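On Changing a Habit, Slowly

I have been thinking a lot lately about habits, mostly because I've been trying to break one and it has not gone quietly. For years I picked up my phone before my feet touched the floor. I'd lie there reading other people's news until the coffee maker had finished and gone cold, and then I'd rush through the rest of the morning feeling cross with everybody, myself most of all.

Last March I decided I'd had enough. I was renting a little place on the edge of Cuesta at the time, up 40 stairs (I know because the landlord warned me in the listing), and there was a bench at the top where the sun hit by 6 in the morning. It seemed a shame to be inside scrolling while all that light went to waste! So I made myself a small deal. Phone stays in the kitchen drawer overnight, notebook goes by the bed, and the first thing I do is sit on the bench and write until I run out of things to say.

The first week was awful. I wrote the same sentence over and over, something like "I am tired and this is silly." I bought a fancy journal from Clomeo thinking that might help, and then I was too scared to spoil it, so I went back to a drugstore pad with a bent cover. I still haven't written in the nice one. It's on the shelf looking very handsome.

What I Got Wrong

My big mistake was setting a target. I had read somewhere that you ought to write 2000 words every morning, and I went at it like homework, and of course by the second week I dreaded the bench as much as I'd ever dreaded my inbox. When I dropped the number altogether I started to look forward to it again. Some mornings I fill three pages and some mornings I write down what I want for lunch and go in.

I also told far too many people. Every time I skipped a day I felt I owed somebody a report, and that is a lot of weight to hang on a notebook.
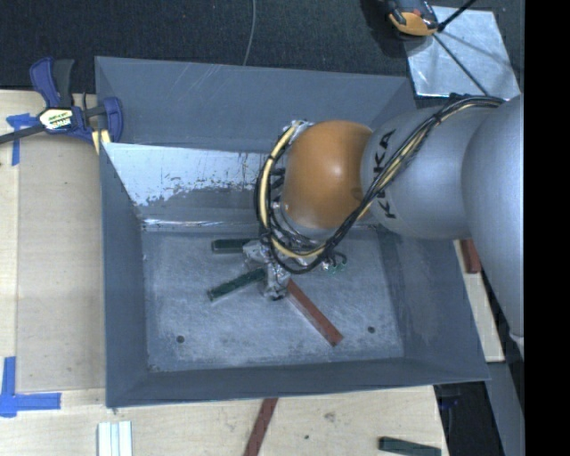

Where I Am Now

I've moved since then, down to Allon, and there's no bench, just a back step that faces the neighbor's fence. I was worried the whole thing would fall apart without the view. It wobbled for a while, I'll admit, and the phone crept back upstairs for most of a month. But the drawer is in use again and the step is fine once you put a cushion on it.

If you're working on something like this yourself, I'd love to hear how it's going, even if the answer is badly. Next time I want to write about the walk I took out to Birnari and the argument I had with myself the whole way there.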